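Taking a desktop apart so someone else can use the parts
Speaker notes, Friday afternoon session, 40-minute slot

Opening. Wait for the doors to close. Say hello, say where I work: the Dariren reuse shop, parts bench, back of the building. Ask for a show of hands: who has an old tower in a closet or under a desk at work. Usually most of the room.

Last year we took in 3,582 desktop towers. Most came from offices and schools that replaced everything at once. A machine like that is too slow for the people who had it, but the memory, the drive, the power supply and the case fan can all go into something else. The talk is on how we get them out without breaking them.

Slide 2. What we keep and what we don't. Memory, always. Hard drives, if they pass the wipe and the long test. Expansion cards, if the bracket is straight and the fan turns. Power supplies, if they hold voltage under load for 39 minutes. (Someone will ask why 39. It's the length of the test script. It used to be longer.) Motherboards depend on age. Cases go to metal scrap unless we have a buyer.

Slide 3. Before the side panel comes off. Unplug it. Hold the power button in for ten seconds. Write the intake number on tape and put the tape on the chassis itself, because the panel is going to end up in a different pile. We lost a whole pallet's worth of paperwork to this in the first year. Mention Cesivholm here, they were very patient with us.

Then lay the tower down on its side, board facing up. Don't work on a standing tower. Cards sag when the screw comes out, and you end up holding the case with your knee.

Slide 4. The order. People like to start with whatever looks easy. We start with cables. Take a minute and find both ends of each one before pulling anything. SATA cables with a metal clip need the clip pressed; the ones without just pull straight. Pull on the plug and leave the wire alone.

Next the drive. In many office machines it sits on colored plastic rails and slides out once you squeeze them. Leave the rails on. The next person may have the same model of case, and rails are hard to find on their own. We had a box of 452 loose rails at one point and could not match half of them to anything.

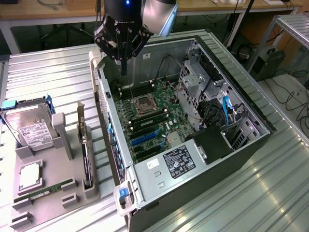

After the drive, the cards. Undo the bracket screw or open the latch, whichever the case has, then check for the small lock at the end of the slot. It breaks if you pull against it. Lift the card straight up with both hands, one near each end. If it won't come, stop and look at the lock again.

Memory next. Open the clips at both ends of the slot and the module pops up by itself. Hold it by the short edges. Straight into an antistatic sleeve, then into the box. No stacking bare modules on the bench, not even two.

Pause here for questions. There is always one on wrist straps. Yes, we use them. Clip to bare metal on the chassis. Painted metal doesn't do much for you.

Slide 5. The processor. This is where we lose boards. On the sockets with a metal retention frame, the pins are in the board, and they bend if you so much as brush them. Lever down and out, frame up, chip straight up. If we plan to resell the board, a plastic cover goes over the socket right away. We keep a jar of covers at every bench. A board with bent pins goes to scrap, and that's a working board gone in one second.

Old thermal paste: alcohol wipe, let it dry. Don't scrape it with a screwdriver. Say this twice.

Slide 6. Where things go. Every bench has a tray with a molded place for each kind of part. Before the trays we used a cardboard box, and the connectors on the cards got scratched by drive screws. The trays came from a supplier called Batista and we bought 2,000 dollars' worth, which felt like a lot then. I'd buy them again.

Drives stand on edge in their slots with the label where you can read it. Cards stand up too. Screws go in a lidded cup, sorted at the end of the shift into coarse and fine thread. If you don't know which is which, try one in a drive bay and don't force it.

Slide 7. Power supply, last. Four screws at the back of the case on most towers, sometimes a catch inside as well. Do not open the power supply. The capacitors can hold a charge after it has been unplugged. We test it closed, and if it fails, it goes out closed.

Slide 8. Records. We log each part under the intake number in a program called Zirkon. Any spreadsheet will do. Four columns: number, part, test result, shelf. Type it in while the part is in front of you.

Skip slide 9 if we are past the half hour. It's the shelf layout and it's in the handout.

Closing. The handout has the order of work on one side and the test list on the other. Our next open bench day is in April, bring a tower, we have spare screwdrivers and straps. Leave ten minutes for questions. Collect the clicker before leaving the stage.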